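2021-06-21

Longest day of the year, and I have spent a good part of it on my knees between the beans and the compost heap, so forgive the handwriting if I ever read this back. It was light before five. I lay there listening to the blackbird for a while, thinking I might go back to sleep, and then of course I thought of the tomatoes, and that was the end of sleeping.

They are finally out! All thirteen of them, in the bed along the south fence where the peas were such a disappointment last year. I know perfectly well that June is late to be putting tomatoes in the ground, and Mrs. Arnardóttir next door told me so over the fence in the kindest possible way, but we had those cold nights at the end of May and I lost my nerve. Hers have been out for weeks and have flowers on them. Mine look like teenagers who have been told to stand up straight. Still, they had a good soak and a bit of straw around their feet, and by suppertime they had stopped sulking, all but the one at the end by the gate, which I think I was rough with coming out of the pot.

I used up the last of the feed Seung-woo gave me in March when he was clearing his greenhouse. I must call him. I keep saying so and then it is ten at night. He wanted to know how the Sandis beans did, and the truth is that they came up beautifully and then the slugs had them in one evening, every one, right down to the string. I was so cross that I went out with a flashlight and a bucket, in my nightgown, and I will not write down what I did next. The second sowing is up now and has its first proper leaves. I've put crushed eggshell around them, which my mother swore by, and which I have never once seen bother a slug. But it makes me feel I've done something.

After lunch it was too hot to be out, so I sat in the kitchen with the seed box and finally sorted through it. What a muddle. There were packets in there from the old house, some of them so faded I could only guess, and an envelope marked "blue, from the church wall" that I have no memory of at all. I'm going to sow those in the fall and see what I get. The Steter lettuce has to be used this year or thrown away, and I found two packets of the same dill, having bought the second one because I couldn't find the first.

What I want is to start the winter greens properly this time, a few kinds in a tray with a cell each, so that I'm not out there in September thinning a jungle with my fingernails. Kale, chard, a little of that mustard with the purple edges, and the Setis cabbage if there's any left by the time I get to the nursery. I don't need a lot of any of them. There is only me to feed, and the neighbors start hiding from me once the zucchini comes in.
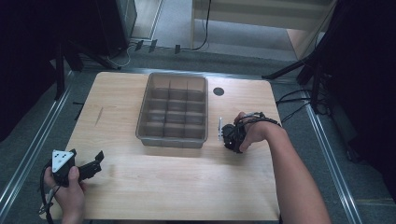 Evening

Supper was new potatoes with butter and far too much dill (see above), eaten on the back step with the plate on my knees. They were the first of the year and I only meant to feel around under one plant, but then I had the fork in my hand, and you know how that goes. The skins just rubbed off under the tap. I thought of Dad, who would never let us put anything on the first ones but salt, and who said grace over them when he never said it over anything else.

Seung-woo called before I could call him, so now I feel guilty and pleased in equal parts. We talked for the better part of an hour. His knee is better, he's been given a plot at the community garden, number 309, right at the far end by the railroad line, and he says the soil is like brick and he's never been happier. He is going to put in currants. I've promised him some of the rhubarb when I divide it, and he's promised to come and look at the pear tree, which has something wrong with its leaves that I don't like, little orange spots, more of them every time I look. He says it's probably rust and that it has probably had it for years. I suppose I'd rather know.

It's past nine thirty now and I can still see to write without the lamp. The swifts are going over very high up, and somebody down the street is cutting their grass at this hour, which would annoy me any other night of the year. I've left the hose out, and I think the shed door too. I'll go down and see to them when I've finished my tea.

Tomorrow: tie in the beans, call about the gutter, water the end tomato.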